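Cleaning painted walls and ceiling panels
Guidance for residents of Baldale House

Pale matt surfaces show marks readily and are easily damaged by hard rubbing. Residents are asked to follow the steps below when cleaning inside their flats.
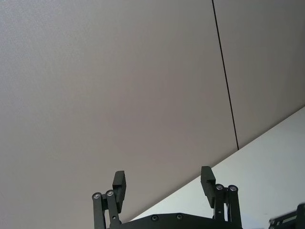

Before you start

Clear the floor beneath the area and lay down a dust sheet. Switch off any lights close to where you will be working and allow the bulbs to cool. Ceilings should be cleaned from a stable step stool or with a long-handled flat mop. Chairs and worktops must not be stood on.

You will need:
two buckets
a soft duster or a vacuum cleaner with a brush head
two microfibre cloths, white or undyed
a mild washing-up liquid

Step 1. Remove dry dust
Work from the ceiling downwards. Draw the duster along the corners where wall and ceiling meet, then along the joints between panels. Do not push a blade or stiff brush into a joint - the filler may lift.

Step 2. Test a small area
Add one teaspoon of washing-up liquid to a bucket of lukewarm water. Dampen a cloth, wring it out well and wipe a patch in an inconspicuous corner. Leave it for 20 minutes. If colour comes away on the cloth or a shiny patch remains, stop and contact the Housing Office.

Step 3. Wash
Wipe in straight, overlapping strokes, using light pressure. Keep the cloth barely damp near joints and do not let water run into them.

Step 4. Rinse and dry
Go over the area with the second cloth and clean water, then open a window until the surface is dry.

Stains and cracks

Brown rings, flaking paint or a joint that has opened should not be cleaned or painted over. Please report them to Eleri Skyrme at the Housing Office, extension 186, giving your flat number and the room concerned. Repainting is arranged each April, and requests should reach the office before the end of March.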